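Give the Child Fewer Blocks
By Dirceu Damasceno
January 26, 2019

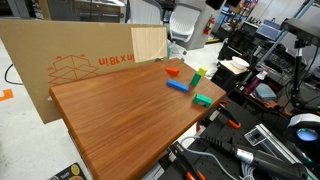 Five blocks on a wooden board, with a yellow cube on top of a green one.

My daughter has received three big sets of blocks since she was born. The largest one, from her uncle, has 888 pieces. I thank him for it, and I would like to say why it stays in the closet.

When I was a boy in Frota, we had a small bag of blocks, and some were missing already when my mother got it from a neighbor. We knew each piece. The arch was a bridge, then a cave, then a bed for a very small animal. The triangle was a roof, of course, but it was also a ship if you put it on its side.

Now I live in Lindach and I see how children play with the big sets. They turn the box over, they make a big noise, and after ten minutes they ask for something else. I do not blame them. I also cannot choose when a menu has 83 dishes.

So in October I began to put out only five pieces, on a board, on the floor. The first days she complained. Then she began to try things slowly, a cube on top of a standing block, a bar next to it, and she looked at it for a long time before she touched it again.

Some parents have told me this is strict, and maybe they are right. A child who likes to build whole cities will need more than I give. But the shops will always offer us the larger box, and I think we can say no to it more often. My daughter may change the five pieces whenever she wants. Yesterday she kept the arch and gave back the rest.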